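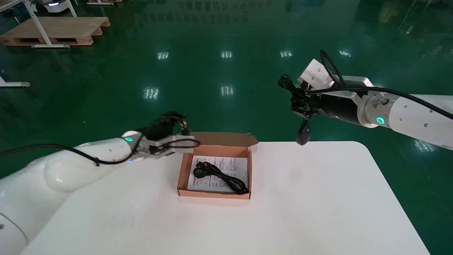

Home | Reviews | Workbench | Reading list | About

Filed under: Reviews > Robots and automation > Methods we tried

Gemora: a packing method that learns from its own fumbles

By Rajitha Mridha

I've wanted to have a proper go with Gemora ever since the paper did the rounds in June. It's a training method, so there's no shiny box to unwrap. You get some code, a fairly patchy manual and a way of teaching a two-armed robot to put things into cartons (or take them out again) without writing out every move. We ran it on our usual pair of arms for accessory kits: power cords, plugs, printed instructions, cardboard box with a hinged lid.

Cables are horrible. Anyone who has tried to get a robot to handle one will know the feeling. A block stays the shape it was when you looked at it, but a cord sags and swings, and the plug on the end has its own ideas about where it would like to be. Most methods I've used treat that as a nuisance to be smoothed over. Gemora keeps the bad attempts, asks you to mark the moment each one started to go wrong, and trains on the few seconds before that as well as on the good runs.

We gave it 130 demonstrations, done by hand over three days, and then let it try 700 times on its own. I compared it with Fusunach, our old standby, using the same arms and the same demonstrations. Fusunach dropped or snagged the cord in 40 of its last hundred goes. Gemora did so in 15. I was properly pleased with that! It also got better at waiting for a dangling plug to settle before lowering it, and I could have watched that all afternoon.

Now the grumbles. Marking up the failures is dull, dull work, and the labelling screen (borrowed from Nukent, by the look of the menus) forgets your place if you close it. Two of us marked the same runs and disagreed quite a lot about when things had gone wrong, and the manual has no advice on that at all. Training took most of a night on our machine. And it's fussy about the box: when we swapped in a taller one the arms kept coming in too low, and I had to record a fresh batch before it would behave.

I also tried it on the bagged screws from the Garba kit, where it was no better than Fusunach and a good deal slower. If your parts are stiff and small I wouldn't bother.

For cords and anything else floppy, though, I'm keeping it. Four stars, and I'd happily give it the fifth if somebody sorted out that labelling screen.

Last updated: Tuesday, December 14, 2021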